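阅读时间：6 分钟

擦台面这件事，我录了两天

2023年8月

上个月接了 Fluvengate 的一个活，给他们的学习系统攒示范数据。任务单上写的是“客房台面清洁”，说白了就是一个人头上戴着相机，把酒店客房那种小台面擦干净，一段一段地录。他们要 104 段能用的，我和 Heriberto Hinojosa 两个人分，录了两天，回来又剪了一阵子。有朋友问这种活到底怎么干，我就写一篇，省得每次重讲。

场地是 Stukstead 那边的一间客房，Heriberto 联系的。房间不大，台面是浅色的，靠墙，上面有个黑色托盘，放着电水壶、杯子和茶包。我们进去以后先商量要不要把托盘收走。收走当然好擦，可是任务单里专门有一条：台面上的常备物品保持原位。想想也对，真正打扫的时候托盘就在那里，系统学的时候也应该看到它在那里，学会绕着它擦。所以托盘没动。

弄脏台面用的是一种橙黄色的液体，颜色要跟台面拉得开，不然后面标注的人看不清哪里有、哪里没有。我先试过白水，在监看屏幕上几乎看不见，那几段全废了。换了颜色以后就好多了。每一段开始前重新滴，形状不固定，有大有小，位置也要换。任务单里把这个叫“初始状态多样化”，我的做法很简单，就是不去想它，随手滴。一开始我老是不自觉地滴在正中间，Heriberto 翻了几段之后告诉我，我才开始往托盘边上和靠里的地方滴。

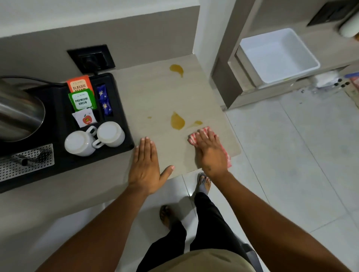
右手按着格子布往液体那边擦，左手放在托盘旁边的台面上。

左手放哪儿，我们来回改过。第一天上午我左手是垂着的，相机基本拍不到。Fluvengate 的人看了样片，说希望两只手都在视野里，哪怕左手什么也不做。他们的系统要估计两只手的位置，一只手时有时无，估计就会跳。后来我就把左手平放在台面上，手指张开。这个姿势录久了肩膀有点累，别的没什么。

低头的角度也要注意。相机跟着头走，头抬高一点，画面里就多半是墙；低得太过，又全是自己的鞋和地砖。我的办法是开录前先看一眼托盘，再看一眼台面靠外的那条边，两样都在画面里就开始，录的过程中尽量不转头。擦的时候眼睛会不由自主地跟着手跑，这个没法完全避免，幅度小一点就行。

说说每一段的流程。先滴液体，布放到一边，双手进画面，停一下，然后口头报一个编号，开始擦。擦完手再停一下，结束。这两次停顿是后期切片用的，第一天我经常忘记后面那次，手一擦完就去拿瓶子准备下一段，结果切的时候分不清动作在哪里收尾。Quiambao 是我们用的切片工具，它按手的速度找断点，不停顿它就把收拾的动作也算进来了。我手工改了很多段，改到第二天上午才养成习惯。

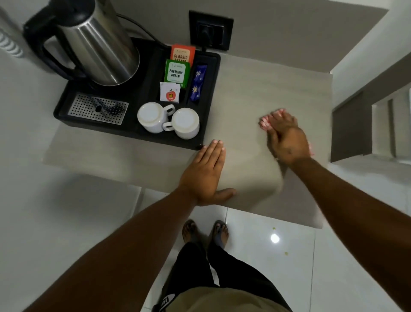

擦的动作本身，我原来以为越利落越好，其实太快了也不行。手一快，画面里的手指就糊，布的边缘也跟着糊，标注的人没办法判断手到底压在哪里。慢到不自然也不行，系统学到的就是一个慢吞吞的擦法。我们最后定的标准是按平时在家擦桌子的速度，再稍微放慢一点点。小的污渍用手指压着布蹭，大的一摊从外往里收，不要一下子推开。推开的那种我录过几段，液体流到了托盘底下，画面里看着像是擦干净了，其实没有。这种段子标成失败，单独放一个文件夹，没有删。Fluvengate 说失败的他们也要，但是要标清楚，不能混在成功的里面。

布也换过几块。同一块布用久了会染色，后面的段子里布的样子跟前面对不上，虽然任务单没有要求一致，我还是想让它接近一点，所以颜色染深了就换下来洗。房间里的卫生间正好派上用场，洗完拧干，搭着晾一会儿，先用另外一块。

光线是另一个麻烦。地砖很亮，反光比较重，上午和下午反光的位置不一样。我一开始想拉上窗帘开灯录，Heriberto 不同意，他觉得房间里的光本来就会变，变一点反而有用。我们各让一步，一半拉窗帘，一半不拉，在记录表里多加了一列。那张表用的是 Jalby 的模板，一行一段，写编号、光线、液体的大概位置、成功还是失败、备注。备注那一栏我基本上只写“忘停”两个字。

最后的数字：两天下来，原始片段录得比要求的多，挑出来交上去的正好 104 段，其中 41 段是我录的，剩下是 Heriberto 的。他手比我稳，废的少。报酬是 2000，两个人平分，布和颜料我们自己出的，没多少钱。

交上去以后对方退回来 2 段，都是我的，原因是开头的停顿太短。我重新切了一遍，从原始片段里往前多留了一点，第二次就过了。

如果你也要接这类活，我建议先录五段就送过去给对方看，别一口气录完一上午再送。我们第一天上午那批，除了左手的问题，还有相机带子松了，画面一点一点往下歪，录的时候完全没感觉到。后来每录十段就停下来检查一次带子，顺便喝口水。

9月份他们可能还有一批，换成整理茶包和摆杯子。杯子要从正放录到倒扣，茶包要插回槽里。我在家里拿自己的杯子试了试，比擦台面难，主要是手会挡住杯把，从头上的相机看过去不知道是怎么抓的。Heriberto 说可以把手腕往外转一点，我还没试。

联系我：请用页面底部的留言表单 | © 2023 版权所有，转载请先告知 | 返回顶部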